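Warum ich wieder mit anderen am Tisch esse

Als ich vor acht Jahren nach Gandmont gezogen bin, hat mich eine Sache gewundert: In meiner neuen Firma aß fast jeder allein vor dem Bildschirm. Die Mittagspause dauerte kaum zwanzig Minuten, und man sprach nur über Termine.

In Lostumell, wo ich aufgewachsen bin, war das Mittagessen eine ernste Angelegenheit. Man setzte sich, man wartete auf die anderen, und das Telefon blieb in der Tasche. Ich will diese Zeit nicht schöner machen, als sie war – oft wurde am Tisch auch gestritten.
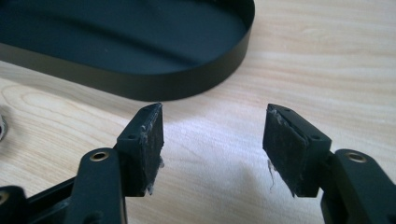
Trotzdem meine ich, dass eine gemeinsame Pause zur Arbeit gehört. Wer zusammen isst, fragt später leichter um Hilfe. Ich habe mein Deutsch zum größten Teil beim Essen gelernt, im Kurs dagegen vor allem die Grammatik.

Seit März treffen wir uns zu siebt, an zwei Tagen in der Woche, manchmal bis zu zwei Stunden. Der Chef war zuerst dagegen. Inzwischen bringt er selbst die Suppe mit, und am Freitag ist wieder die Kollegin aus der Buchhaltung mit dem Kochen dran.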